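投げ銭ライブをチャージ制に変えるかどうか、経験のある方の意見をください
カテゴリ:アコーディオン・鍵盤楽器 > ライブ・演奏活動

蛇腹のたたみ方
投稿 21:14
アコーディオン、ギター、コントラバスを中心にした6人編成のバンドで、Trirnanceという名前でやっています。ミュゼットとタンゴが半分ずつで、残りにポルカと昔の映画音楽が入ります。
毎月Tomauというカフェで演奏しています。詰めれば40席入る店です。これまではずっと投げ銭でした。演奏の最後に帽子を回して、集まった分を全員で分けるやり方です。
先月、店主から「次からチャージ2,000円にしてみないか」と言われました。店としては、投げ銭だと飲み物一杯で長く座る人が多く、席が回らないそうです。チャージは全額バンドに渡す、店は飲食だけでいい、という条件です。
条件は悪くないと思うのですが、メンバーの意見が割れています。賛成は自分とコントラバス。反対はギターのJamshid Ebrahimiで、もともと路上で弾いていた人なので、入口で金を取ると通りがかりの人が入らなくなると言っています。残りの人たちはどちらでもいいそうです。
同じような切り替えをした方、客足や雰囲気がどう変わったか教えてください。

ワルツ担当大臣
投稿 21:40
うちは数年前に投げ銭からチャージにしました。客数は減りました。ただ、静かに聴く人の割合が増えたので演奏はしやすくなりました。
最初の何回かは入りが悪くて落ち込みます。そこでまた投げ銭に戻すと、お客さんにどっちなのか分からない店だと思われるので、やるなら季節ひとつ分は続けたほうがいいです。

kontrabasu_nuki
投稿 21:58
反対です。というかギターの人に賛成。
カフェの月例で2,000円は高いです。飲み物と合わせたら、ちゃんとしたホールの安い席と変わりません。月に一度の常連さんほど負担が増えます。投げ銭だと、余裕のある月は多め、ない月は少なめ、と向こうで調節できるのが良いところなので。

蛇腹のたたみ方
投稿 22:10
>kontrabasu_nukiさん
常連さんの負担は考えていませんでした。毎回来てくれるご夫婦がいて、いつも封筒で用意してくれています。中身を合わせるとチャージふたり分より多いと思うので、むしろ減るかもしれません。逆に学生さんは小銭だけの人が多いです。

夜更けのバンドネオン
投稿 22:31
封筒の話が出たので書きますが、チャージにしても帽子は置いておけばいいですよ。両方やっている店は普通にあります。
入口で払ってもらって、演奏後にもう一度帽子を回すのは感じが悪いのでやめたほうがいいです。出口の横にそっと置くだけ。司会でも触れない。それでも入れる人は入れます。

kontrabasu_nuki
投稿 22:45
それは二重取りに見えませんか。自分が客なら、払ったのにまだ取るのかと思います。

夜更けのバンドネオン
投稿 22:52
置いてあるだけで腹を立てる人にはまだ会ったことがないです。回したら怒られたことはあります。

ハ長調しか弾けない
投稿 23:05
横から失礼します。始めたばかりで人前で弾いたことはほとんどありませんが、客としては値段が決まっているほうが気が楽です。帽子が回ってくるとき、いくら入れるのが正解なのか毎回悩んで、最後の曲をあまり聴いていません。目安が書いてあると助かります。

ワルツ担当大臣
投稿 23:12
これは本当によく言われます。うちの場合も、チャージにして一番喜ばれたのはそこでした。アンケートを取ったわけではなく、帰り際に言われた範囲ですが。

蛇腹のたたみ方
投稿 23:30
目安を書くというのは良さそうです。投げ銭のまま「目安はこのくらい」と黒板に出す方法もありますね。店主の希望とは違いますが、相談の材料になります。
ちなみに店主が気にしている席の回転ですが、演奏は休憩を挟んで3部構成です。部ごとの入れ替えはしていません。最初から最後までいる人がほとんどです。

リードの錆
投稿 23:47
3部は長いです。値段の前にそこを見直したほうがいいのでは。
カフェで長く座られて困るというのは、演奏が長いからです。2部にして、間の休憩をしっかり取って注文を取ってもらう。店の売上はたぶんそれだけで変わります。うちが出ている店では、休憩を長くしたときの注文が一番多いと言われました。

kontrabasu_nuki
投稿 23:55
>リードの錆さん
これは賛成。チャージの話より先ですね。

蛇腹のたたみ方
投稿 翌朝 7:20
おはようございます。寝ている間にありがとうございます。
部を減らすと、削る曲で揉めそうです。タンゴを減らすとバイオリンが怒り、ポルカを減らすと私が困ります。でも確かに最後の部は、こちらも疲れて走り気味になります。前回はワルツの途中でテンポが上がって、コントラバスににらまれました。

夜更けのバンドネオン
投稿 8:02
最後の部で走るのはみんなそうです。短くするなら、タンゴを前半の終わりに固めて、後半をワルツで始めてポルカで終える並びが楽です。タンゴを後半に置くと、休憩で冷えた指でいきなり細かいところを弾くことになるので。

リードの錆
投稿 8:15
自分は逆で、タンゴは後半です。前半はお客さんがまだ食べているので食器の音がする。弱い音のところが全部消えます。

夜更けのバンドネオン
投稿 8:21
食器の音は確かに。厨房との距離にもよりますね。Tomauさんは厨房が近いんでしょうか。

蛇腹のたたみ方
投稿 12:10
近いです。カウンターの向こうがすぐ厨房で、立ち位置によってはコーヒーミルの音がピアニッシモにかぶります。店主は曲の切れ目を待ってくれますが、タンゴは止まったと思ったらまた始まるので、よく事故になります。

ペダル置き場
投稿 12:34
画像置いておきます。

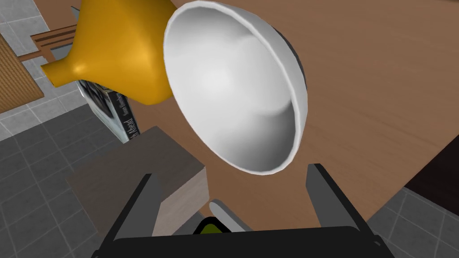
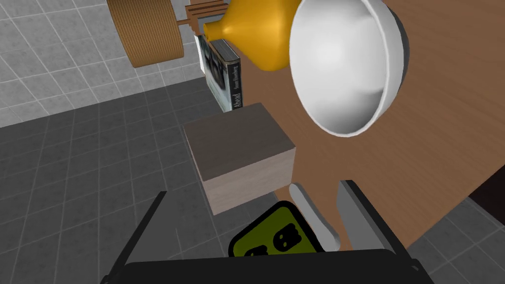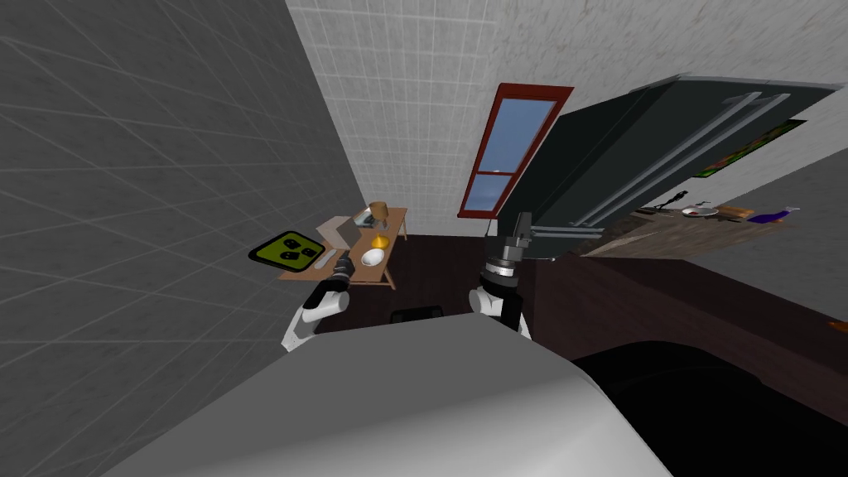 いずれもCG。1枚目:白いボウルと漏斗 2枚目:黄緑のコンセントカバー型プレート 3枚目:タイル壁の窓と冷蔵庫

ペダル置き場
投稿 12:41
本題ですが、音が埋もれるならマイクの話もしたほうがいいと思います。生音だけですか。チャージを取ると「後ろの席で聞こえなかった」という苦情が出ます。投げ銭なら黙って少なめに入れて帰るだけですが、料金を払った人は言ってきます。

蛇腹のたたみ方
投稿 12:55
歌のときだけマイクを使っています。楽器は全部生音です。私の楽器はSzilágyiの中古で、右手はよく鳴るのですが、左手が弱いです。ギターはDriltidikの小さいアンプを持っていますが、本人が嫌がってほとんど使いません。

ペダル置き場
投稿 13:08
左手はコントラバスがいるなら弱くていいと思います。右手とぶつからない範囲で。
ギターが生音だと、後ろの席では刻みしか聞こえないはずです。アンプを嫌がる人は、床に置いて自分の足に向かって鳴らしている場合が多いので、椅子の上に載せて耳の高さに近づけると、小さい音でも納得してくれることがあります。

kontrabasu_nuki
投稿 13:20
生音の店は生音でいいです。そこにアンプを入れると全員が少しずつ上げ始めて、最後はコントラバスだけ聞こえなくなる。名前の通り、自分は何度もそれで抜かれたのと同じ状態になりました。

ペダル置き場
投稿 13:26
上げ始める人がいるバンドならそうなります。上げない約束をすれば済む話です。

kontrabasu_nuki
投稿 13:31
約束を守るバンドを見たことがないです。

ワルツ担当大臣
投稿 13:50
マイクの話は別スレでたくさん出ているので、そっちを見てもらうとして、値段の話に戻します。
チャージを一律にしないで、学生は半額とか、後半だけ聴く人は割引とかは考えていますか。うちは後半割引をやって、結果的にやめました。休憩中に入口が混んで、受付をする人が休めなくなったからです。学生半額は今も続いています。

蛇腹のたたみ方
投稿 18:05
受付を誰がやるか、まったく考えていませんでした。店主はひとりで切り盛りしているので無理だと思います。メンバーがやると開演前に音出しができません。
みなさんのところは誰がやっていますか。

ワルツ担当大臣
投稿 18:22
うちはドリンクの最初の注文と一緒に店が会計に足してくれます。受付はなし。店がバンド分を最後にまとめて渡してくれる形です。
店主がひとりでも、伝票に書くだけなのでこれならできるはずです。ただ、途中から入った人の扱いを先に決めておかないと、あとで計算が合わなくなります。

夜更けのバンドネオン
投稿 18:40
伝票方式に一票。入口で止めないので、通りがかりの人も入りやすいです。ただし、座ってから料金を知るのはまずいので、扉の外に必ず書いておくこと。知らずに座った人とは必ず揉めます。一度、開演中にレジで言い合いになって、バラードが台無しになりました。

ハ長調しか弾けない
投稿 19:03
扉に書いてあれば安心です。あと、客の立場だと終わる時間も書いてほしいです。終電ではなくて、夕飯の都合で。

リードの錆
投稿 19:15
終わる時間は大事。店の人も片付けの見当がつく。

蛇腹のたたみ方
投稿 21:50
Jamshidさんに、ここまでの話をかいつまんで伝えました。返事はこうでした。
「伝票方式なら反対はしない。ただ額が高い。路上では、払わずに立って聴いていた人が翌月に友達を連れてきた。店でもその余地を残してほしい」
で、具体的にどうするのかと聞いたら、窓側の席だけ投げ銭にしたらどうかと言うのです。料金のある席とない席が混ざるのはややこしいと思うのですが、どうでしょう。

kontrabasu_nuki
投稿 22:04
ややこしいです。隣の席が無料だったら腹が立ちます。ギターの人の味方でしたが、この案は無理です。

ワルツ担当大臣
投稿 22:11
席で分けるのはやめたほうがいいです。立ち見だけ投げ銭、ならまだ分かります。立っているのは楽ではないので、座っている人も納得しやすい。

夜更けのバンドネオン
投稿 22:19
立ち見の場所がある店ならですね。料理を運ぶ通り道に人が立つと店主が困ります。
自分なら月を分けます。普段は投げ銭で目安を出しておいて、ゲストを呼ぶ月やクリスマスだけチャージ。特別な回だと分かれば高いとは言われにくいです。店主さんがそれで納得するかは分かりませんが。

リードの錆
投稿 22:36
それだと普段の月の回転の問題がそのまま残るので、2部制とセットでないと店が得しない。

夜更けのバンドネオン
投稿 22:40
そうです、セットで。

蛇腹のたたみ方
投稿 23:15
練習のあとに全員で話しました。店主に持っていく案は次の通りです。
・普段の月は2部に減らし、休憩を長くする。投げ銭のままで、目安を黒板に書く
・ゲストを呼ぶ回はチャージ2,000円、学生は半額。伝票に足してもらう
・料金と終わる時間を扉に出す
・チャージの回も出口に帽子は置く。案内はしない
最後の項目は意見が割れましたが、置くだけならということで残りました。アンプの件はまとまらず、次の練習で後ろの席に座って聴き比べることになりました。

kontrabasu_nuki
投稿 23:22
帽子以外は良いと思います。

ペダル置き場
投稿 23:28
聴き比べるなら、お客さんがいないと響きすぎるので、コートを椅子にかけておくと少し近くなります。

ワルツ担当大臣
投稿 23:41
途中から来た人の扱いだけ決めておいてください。うちは後半からの人も同額で、扉にそう書いてあります。

蛇腹のたたみ方
投稿 数日後 20:08
店主と話してきました。2部制は即決でした。休憩を長くする話がいちばん喜ばれました。
チャージの回は、最初は1月のゲスト回で試すことになりました。途中入店の人も同額です。学生の確認は学生証を見るのかと聞かれて、答えられませんでした。

ワルツ担当大臣
投稿 20:30
うちは自己申告です。明らかに違う人がたまにいますが、そのままにしています。

リードの錆
投稿 20:44
削る曲は決まりましたか。

蛇腹のたたみ方
投稿 20:59
まだです。全員が自分のソロのある曲を残したがっているので、次の練習でくじ引きになりそうです。タンゴを前半と後半のどちらに置くかは、普段の月に両方試してみます。結果はまたここに書きます。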